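Puledcombe Match Ball, Size 5
Made by Sidov

The Puledcombe is a size 5 soccer ball for league and cup games on natural grass or artificial turf. It is the top ball in the Sidov range and replaces the older Tareten, which we no longer stock. 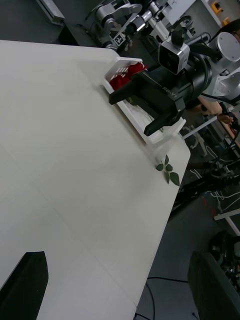
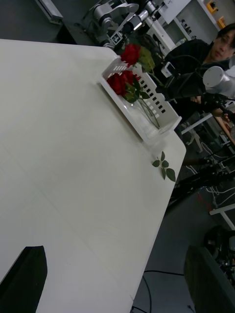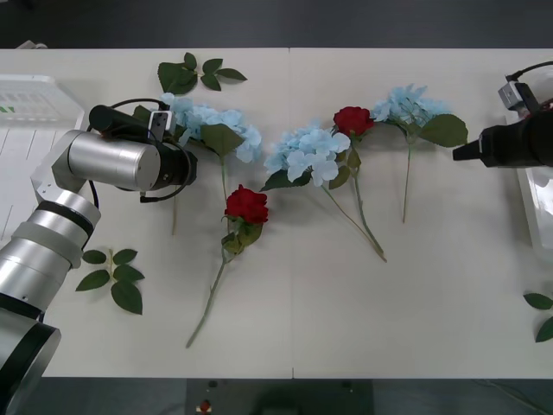 The panels are bonded with heat, so there are no stitches to fray and less water gets in at the joins. The outer skin has a light grain that helps goalkeepers hold the ball in the rain. Under it is a foam layer, then a butyl bladder that keeps its pressure well between games. Most teams only need to top it up before kickoff.

Players who are used to the Tareten will find this one a little firmer off the foot. It settles down after a few training sessions - we suggest not using it for a match straight out of the box.

Details
Size: 5
Surface: grass, artificial turf
Bladder: butyl
Colors: white/navy, yellow/black
Supplied: deflated, needle not included
Warranty: 6 months on shape and seams

Care
Wipe with a damp cloth after use and let it dry indoors, away from heaters. Wet the needle before you put it in the valve. Let some air out if the ball will sit in storage over the summer.

Club orders
Balls are sold singly or in cartons of 40. Orders of 100 or more can be printed with a club crest in one color. Send artwork to Nanna Vídalín in the club sales office. Printed balls can't be returned unless they are faulty.

Stock
The yellow/black version sold out in July and is available again as of November 11, 2021. We have 800 in the warehouse, and white/navy is in stock as well.

Also from Sidov
Eyvindsson training ball, sizes 4 and 5 - stitched, with a thicker cover for hard ground
Ball bag with shoulder strap
Double-action hand pump with two needles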